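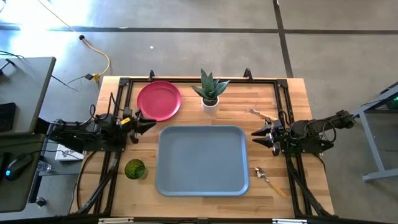 3. Gathering the examples

3.1 What was collected

The claim we set out to check is a common one: that a two-arm policy for tabletop work gets better mostly in proportion to how many human-guided examples it is given. We doubted this before we began, and the collection work did little to change our minds. This section sets out how the examples were gathered, and where we think the process itself limits what any model trained on them can be said to have learned.

All examples come from one task, which we call Jarna after the internal name of the first task sheet. An operator drives both arms to set a tray: a plate, a cup, a fork and a spoon go onto the tray, and the potted plant stays on the table as something to work around. The order of placement is left to the operator. We kept 255 episodes. Each was recorded from the first movement of either arm until the operator pressed the stop key, and each was given a short text instruction afterward by a second person who had not driven the arms.

The bench is the one used in the earlier Haltov trials and we made no attempt to tidy its surroundings. Cables, desks and floor are left in view. Other groups crop or mask the background at this stage, and they may be right to do so. Our reason for leaving it alone was practical: a policy that fails when a power cord moves should be caught failing, and a mask hides the problem.

3.2 Layouts and resets

Between episodes the operator put the objects back by hand. The instruction on the sheet was to "vary the layout freely." We now consider this a poor instruction. People asked to be random tend to settle into a few habits, and ours were no different. The plant was nearly always put near the far side of the table. The cup was mostly put on the left, the cutlery mostly on the right. A model can do well on such data by learning where things usually are, with very little help from the cameras.

Plate color was one of the few things varied on purpose. The red plate appears in one share of the episodes and a pink one in the rest, with the same tray and the same green cup in both. The shift in color is small, and we would not describe it as a test of generalization, although a looser reading of the same data could easily do so.

Figure 1 is drawn from an episode with the pink plate. It is useful mainly for what it leaves open. From a single view like this, a reader cannot say which arm put the plate on the tray, or whether the operator took two tries or one. A good deal of published material rests on stills of this kind, and we include ours with that in mind.
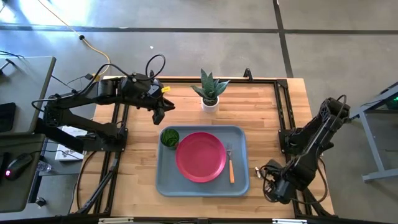 Figure 1. Jarna task, pink plate layout. The plate and the green cup are on the tray; both grippers are clear of it.

3.3 What counts as a finished episode

We had expected the end of an episode to be easy to define. It was not. The task sheet says that an item is placed when it "rests on the tray and the gripper has let go." For the plate this works well enough. For cutlery it works badly. A fork may lie with its tines on the rim and its handle over the wood, and two people looking at the same recording will disagree about whether that is a placement or a near miss.

To see how far this mattered, we had 80 episodes labeled again by a second reader who was not shown the first set of labels. Most of the disagreements concerned the fork or the spoon. Hardly any concerned the plate. We then tried a stricter rule, under which the whole item must lie inside the rim, and found that it moved a number of episodes from success to failure without any change in what the arms had done. Any success rate quoted for a policy trained on these labels carries that softness with it, and adding more episodes labeled the same way will not remove it.

We kept the original rule for the main results and report the strict rule beside it. Readers who want a single number should use the strict one.

3.4 Operators

There were 3 operators. One had driven similar arms for a long time, and the other two learned on this task. The practiced operator used both arms at once in many episodes, moving one toward the cutlery while the other was still busy with the plate. The newer operators mostly worked one arm at a time and parked the other well away from the tray.

These are different behaviors, and the recordings mix them without a marker. The training code sees one pool. When the resulting policy hesitates – as it often does, with one gripper held over bare wood – it is tempting to blame the model. We think it at least as likely that the policy is averaging between people who would each have done something sensible. We have not shown this. A split by operator would be the natural check, but the share from the practiced operator is too small to train on alone, and we did not think ahead about it in November when the sessions were planned.

The recording tool, Dredico, saves joint positions and camera views but does not save the operator's identity by default. We added it by hand from the session sheets. For 7 episodes the sheet was blank, and these are listed as unknown.

3.5 Discarded episodes

Episodes were dropped for three reasons: a camera stopped recording, an arm faulted, or the operator asked for the episode to be thrown out. The third reason worries us. An operator who fumbles a spoon and starts over is producing the kind of example a policy most needs, namely how to recover from a bad grasp. Our pool is cleaner than real use would be, and recoveries are rare in it.

The Lennox set, which we use for comparison in Section 5, kept such episodes and marked them. Its curves rise more slowly with data size than ours do. One reading is that its data are worse. Another is that ours are easier, and that part of the steady gain we report comes from training and testing on the same narrow slice of behavior. Nothing collected so far lets us choose between the two.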